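Support Ticket 74: Visitor demonstration, simulated kitchen counter
Product: Zindora simulation viewer, demonstration build
Site: Kettler Visitor Center, Room 8
Reported by: Fadoler Demonstration Services
Priority: High (public event)
Status: Resolved, monitoring
Opened: November 2, 2018

Summary of problem

During rehearsal for the open day, the counter task stopped responding after the operator selected "Next group." The wall display continued to show the kitchen, but the right arm did not accept commands from the visitor console. The operator's own console was not affected. The fault occurred twice in the morning rehearsal and once more after the lunch break.

The demonstration is scheduled to run for groups of visitors throughout the day. Each group receives a short talk, observes the arm working near the bottle, and may then send simple commands from the visitor console. A restart between groups takes nearly 60 seconds and is not acceptable to the host.

Steps already taken by the site

The visitor console was restarted. No change.
The network cable between the visitor console and the display computer was replaced. No change.
The scene was reloaded from the operator menu. Control returned, but the fault came back at the next group change.

Support response, first entry

Please confirm the build number shown on the start page and whether the session timer is enabled. Please also attach views of the counter from the affected sessions, and state whether the same scene file was used for both consoles.

Site response

The build is 62. The session timer is enabled, as requested by the host. Both consoles load the same scene file. The requested views are attached. 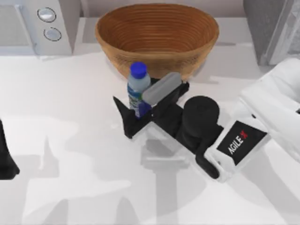
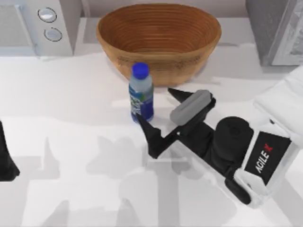 Attachments 1 and 2: right arm at the bottle, counter task, Kettler rehearsal.

Support response, second entry

Thank you for the attachments. The console logs have been reviewed together with them. The objects and both arms load as expected, and no error was recorded by the display computer. The scene file is therefore not considered to be at fault.

The visitor console log shows that its control session is closed when the timer expires. When the operator selects "Next group," a new session is opened for the operator console only. The visitor console continues to send commands under the old session number, and these are discarded without a message.

Action required

1. Close the demonstration on both consoles.
2. On the operator console, open Sessions and clear the entry marked "Visitor -- expired."
3. Set "Renew on group change" to On for both consoles.
4. Start the operator console first and wait for the ready tone before starting the visitor console.
5. Run two group changes and send at least one command from the visitor console after each.

The session timer may remain enabled. Please do not install the Nurix console update before the event -- it has not been tested with this build.

Site response

Steps 1 through 5 were completed. Both group changes were successful, and the visitor console kept control of the right arm each time. The host has asked whether the discarded commands can produce a message on the screen in the future.

Support response, third entry

The request for an on-screen message has been entered as a separate item and will be considered for the May release. This ticket will remain under monitoring until the open day has ended. If the fault returns, please save the logs from both consoles before restarting either one, and reply to this ticket with the time of the group change.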